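Insulated tumblers and bottles: which cleaning tips are worth your time

Posted Oct 22, 2018 by Ysaline Brunet

Every few weeks somebody sends me another list of miracle tricks for travel mugs. Rice, eggshells, denture tablets, a spoonful of mustard powder. I have tried most of them at my own sink and I remain unconvinced by more than half. What follows is what I still do, plus a few things I quit doing and don't miss.

Start with the table, not the sink

The usual advice is to take everything apart over the drain. That is how I lost the gasket from a Drutari lid in July, and the replacement took 22 days to come. Work on a table instead, with a dark cloth spread over it. Pale silicone rings and clear straw stoppers show up against black, and the cloth keeps a round bottle from skating off when you bump it. A cheap cotton one is fine. I would not pay for the "bottle care mats" I keep seeing. They are cloths.

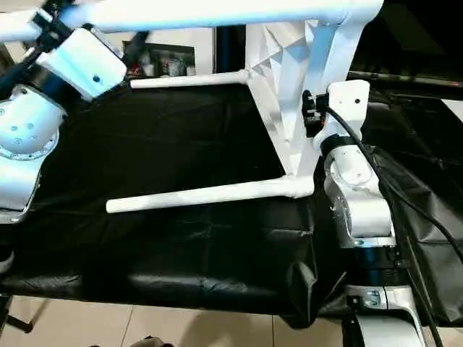

Baking soda: fine, but slow

A spoonful in warm water, left overnight with the lid off, takes the coffee smell down. It doesn't remove it. Anyone who promises a mug that smells like new after ten minutes has a weaker nose than mine. Rinse twice, then leave the mug on its side until morning.

Do not add vinegar to the same batch. People love the fizz, but once it stops you have slightly salty water. Use one or the other. Vinegar for the chalky film from hard water, soda for smells.

Rice and eggshells

The idea is that you shake them around and they scrub the bottom. Chaiwat Nakpan swears by rice and wrote to me at length about it. I gave it a fair try on an old bottle and a long-handled brush did a better job in less time, without grains stuck under the lip. Eggshells are the same thing with more mess. Skip both.

The outside

Matte finishes are sold as easy to live with. I have my doubts. They hide fingerprints, yes, but hand lotion and cooking grease leave a shine that a quick rinse won't shift. Dish soap on a soft cloth, small circles, then plain water. No scouring pads and no melamine sponge, which will polish a glossy patch into the finish and leave it there for good.

Pale colors show the gray scuffs you get from rubbing against keys in a bag. Try a pencil eraser first. It works maybe half the time, and that is a better record than the special cream I bought from Bailly.

The metal rim is another matter. Shiny steel shows every water spot, so dry it by hand with something lint-free while the rest of the bottle drains.
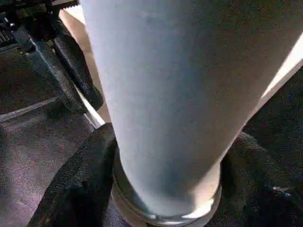
I also run a fingertip along any seam where metal meets the coated part. Grime collects in a line there, and a soft toothbrush gets it out. If the coating has begun to lift at that spot, stop scrubbing and leave it alone. Picking at it makes a bigger bare patch, as I proved on a bottle I had liked very much.

Dishwashers

Some labels say "dishwasher safe" and mean the lid. Read the small print on the base before you trust it. Noémie Gaillard runs hers on the top rack and says they come out fine. Maybe so. I wash mine by hand, and I would certainly do so with anything painted.

Lids and seals

Pull the gasket out once a week if you drink milk or smoothies, less often for water. Use the handle of a teaspoon to lift it, never a knife. Let it dry completely before it goes back. If it still smells after a night in baking soda, replace it. I have yet to see a trick that rescues a sour gasket, and I have been sent plenty.

Store everything with the lid off.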